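Plimine Council Timer and Speaking-Order Set

Home / Meeting Equipment / Timers and Speaking Order

Anyone who has sat through a budget debate knows how the clock can become the whole story. A member starts on an amendment to the parks levy, another rises on a point of order, the mayor tries to work out who had the floor, and by then it's past ten at night and the public gallery has thinned to one reporter and somebody's dad. The Plimine is our answer to that kind of evening, and we've had a lovely time building it!

It's a speaking clock and a speaking-order list in one set. The clerk runs it from a small console at the table, the chair sees the queue, and everyone in the chamber sees the time. We designed it for town and regional councils, school boards, band councils and student legislatures, but a provincial caucus has been using one since February and seems very happy with it.

What's in the box

Clerk's console with colour touch display
Chair's display (shows the queue and the motion on the floor)
Two wall clocks, readable from the back row of the gallery
13 member buttons, labelled to order
Charging tray for the buttons
Printed guide in English and French

Larger bodies can add buttons in packs of 6, up to 50 on one console.

How it runs

A member presses once to join the list and again to withdraw. A long press flags a point of order, which jumps to the top of the chair's display with a soft chime (you can turn the chime off, and Berenice on our design team would like you to know that she fought for the gentler one). The clerk starts each speaker with a tap. When an interjection is ruled in order, the main clock pauses and a second one starts, so the member who was interrupted gets back every second they were owed.

Amendments are where it really shines. The console keeps a separate list for the main motion, the amendment and the sub-amendment, and when the sub-amendment is disposed of it drops you back into the earlier list exactly where you left it. Cristian Marulanda, who wrote that part of the software, spent a good many nights in public galleries with a notebook to get it right. He now has strong opinions about motions to table.

Speaking limits can be set by rule of procedure, so five minutes on a main motion and three on an amendment, or whatever your bylaw says. Save up to 500 sitting records on the console and export them as plain text for the minutes. The record shows who spoke, on which question and for how long. It doesn't record any audio.

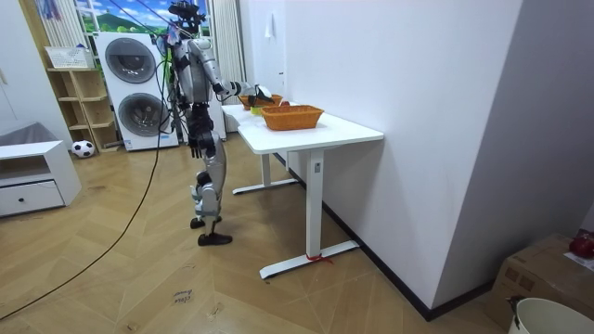

A humanoid robot reaching over a white standing desk.

Questions we hear a lot

Does it need the building's network? No. The buttons and clocks talk straight to the console, and the export goes to a memory stick.

Can delegations use it? Yes, there's a guest timer for members of the public with its own limit, and it's a favourite at planning hearings.

Will it count votes? The Plimine doesn't tally votes. Have a look at the Jonden recorded-vote panel, which plugs into the same console and shows yeas, nays and abstentions by name.

What if the power goes out mid-sitting? The console has its own battery and holds the queue. Plug the wall clocks back in and they catch up by themselves.

Our rules of procedure are a bit odd. Can you set it up for us? Please send them! Elvira Henao reads every set that comes in and loads your limits before shipping — she has a real soft spot for the odd ones.

Goes well with

Jonden recorded-vote panel
Danko lectern light (green, amber, red)
Onik carry case, for councils that sit in more than one hall

Extra buttons and replacement labels are under Spare Parts.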